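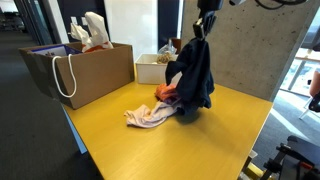

Dark navy, orange and pale pink on a yellow table.

The second life of a shirt

In my childhood a shirt was first for Sunday, then for school, then for the garden, and at last it cleaned the windows. I was thinking of this when I came to Kandmont, where the market for used clothes is older than the railway station.

The trade begins before light. Bundles arrive from the port of Brarnora, and the sellers buy them closed, by weight. One bundle weighs 70 kilos. It may hold good linen or it may hold only curtains – the price is the same.

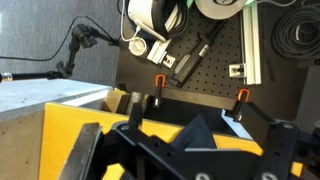 KANDMONT, July 16, 2022 – By eleven in the morning the best pieces are gone, and what remains is sorted again. Cotton goes to the rag cutters on Fluremura Street. Wool is kept until October, when people start to remember the winter. Synthetic cloth is the big problem of the market, for it makes a poor rag and the cutters do not want it.

I bought a jacket for 3 coins and was told, very politely, that I had paid too much.

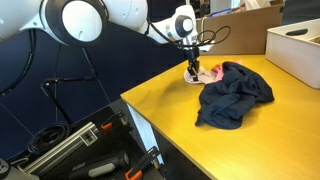 A seller from Magbanua told me that the cloth itself has changed. Old shirts could be turned at the collar and worn for ten more years, she said, but the new ones become thin everywhere at the same time, so there is no good part left to save. She still turns collars for a few customers, in the evening, at the back of her stall.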